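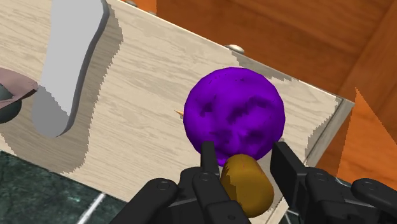
木目の台の上に、プラムを思わせる濃い紫。

プラムジャムの作り方(皮ごと、2瓶分)

6月21日更新

今年もプラムの季節がやってきましたね。八百屋さんの店先を通ると、あの甘酸っぱい香りにつられて、ついかごいっぱい買ってしまいます。家に帰って冷蔵庫を開けてから、さてどこに入れようかと困るところまでが毎年のお決まりで、そんなときに助けてくれるのがジャムです。

わたしのジャムは、料理教室「パルスネス」に通っていたころにカディジャ・シュライビ先生から教わったものが土台になっています。先生は杏で作っていらしたのですが、プラムに置きかえてみたら皮の色がきれいに出て、それ以来すっかりわが家の味になりました。難しい道具はいりませんので、ジャムは初めてという方も、どうぞ気楽に読んでいってくださいね。

材料
プラム(熟したもの) 種を取って600グラム
砂糖 プラムの重さの60パーセント
レモン汁 大さじ2
塩 ほんのひとつまみ

砂糖はグラニュー糖がすっきりして作りやすいと思います。きび砂糖でもおいしいのですが、色が少し茶色に寄りますので、鮮やかに仕上げたい方は白いお砂糖でどうぞ。塩は入れなくてもかまいません。入れると甘さの輪郭がはっきりする気がして、わたしはいつも指先でちょんと足しています。

プラムの選び方
ジャム用には、軽く押すとふわっとへこむくらいの実が向いています。かたい実しか手に入らなかったら、紙袋に入れて台所の涼しいところに置いておきましょう。毎日袋をのぞいて香りをかぐのも、なかなか楽しいものですよ。表面についている白い粉はブルームといって、果物が自分で作るものですから、心配いりません。
全部が完熟である必要はなく、少し若い実がまざっていたほうが、酸味もとろみもよく出ます。傷んだところがあれば、そこだけ大きめに切り落としてください。

下ごしらえ
1 プラムをやさしく洗い、ふきんで水気をふきます。なり口のくぼみに水がたまりやすいので、竹串の先にキッチンペーパーを巻いて、くるっとぬぐっておくと安心です。
2 割れ目にそって包丁をぐるりと入れ、両手でひねって半分にします。種が離れにくい品種のときは無理をせず、種のまわりをそぐように切ってください。形がくずれても、どうせ煮てしまうのですから大丈夫!
3 皮はむかずに、ひと口大に切ります。皮の食感が気になる方は、もう少し細かくしてもいいですね。
4 鍋に入れて砂糖をまぶし、ふたをして2時間おきます。砂糖が溶けて、底に赤い果汁がたっぷりたまってきたら準備完了です。

鍋はホーローかステンレスのものを使ってください。酸の強い果物なので、アルミや鉄の鍋は避けます。わたしは深さのあるものを選んでいます。浅い鍋で作って、コンロのまわりを飛びはねた果汁だらけにしたことがありまして……あのお掃除はもうこりごりです。

煮る
5 鍋を中火にかけ、木べらで底をそっと混ぜながら沸騰させます。
6 ふつふつと泡が上がってきたら、白っぽいアクをすくいます。神経質にすくいすぎると果汁まで減ってしまうので、目立つところだけで十分です。
7 火を少し弱めて16分煮ます。後半は焦げやすくなりますから、鍋のそばを離れず、底から大きく混ぜてくださいね。
8 レモン汁と塩を加え、ひと煮立ちさせて火を止めます。

とろみの見きわめは、冷凍庫で冷やしておいた小皿にジャムを少したらす方法がいちばんわかりやすいと思います。皿を傾けて、ゆっくり流れるくらいなら出来上がり。さらさら流れてしまうときは、もう少しだけ煮てみましょう。熱いうちはゆるく見えても、冷めるとぐっと締まりますので、「ちょっと早いかしら」というところでやめるのがちょうどいいのです。

瓶に詰める
煮ているあいだに瓶の用意もしておきます。耐熱の瓶とふたをきれいに洗い、瓶は大きな鍋に水から入れて火にかけ、しっかり煮沸します。ふたは種類によって傷むことがありますので、お持ちの瓶の説明に合わせてください。取り出したら清潔なふきんの上に伏せて、乾かします。
ジャムは熱いうちに詰め、口についた分を清潔なペーパーでふいてから、ふたを閉めます。瓶もジャムもたいへん熱いので、かならず厚手の手袋をなさってくださいね。あら熱がとれたら冷蔵庫へ。開けたあとは乾いたスプーンを使って、なるべく早めに食べきりましょう。長く置きたい方は、保存袋に平らに入れて冷凍すると、使う分だけぱきっと折って取り出せます。

うまくいかないとき
ゆるすぎる:鍋に戻して、少しずつ煮詰め直します。そのままヨーグルトソースにするのも、わたしは好きです。
かたくなりすぎた:お湯を小さじ1ずつ加えて弱火で温め、のばします。
酸っぱい:皮の近くに酸味が強い品種だったのかもしれません。温め直すときに、はちみつをひとさじどうぞ(小さなお子さんが召し上がる分は、はちみつではなくお砂糖で)。
色がくすんだ:煮る時間が長かったか、火が弱すぎたときによく起こります。味には問題ありません。

食べ方いろいろ
焼きたてのトーストにバターと一緒に、というのはもちろんですが、炭酸水で割ってミントを浮かべると、暑い午後にぴったりの飲みものになります。意外に合うのが豚肉のソテーで、フライパンに残った肉汁にジャムとお醤油を少し入れて煮立てると、照りのいいソースができますよ。冷凍しておいた分を1月に出してきて、紅茶に落としていただくのも楽しみにしています。

シナモンやカルダモンを入れたい方は、レモン汁と同じタイミングで加えてください。まずは何も入れずに作ってみて、次の回で少しずつ試していくのがおすすめです。

文・星野千代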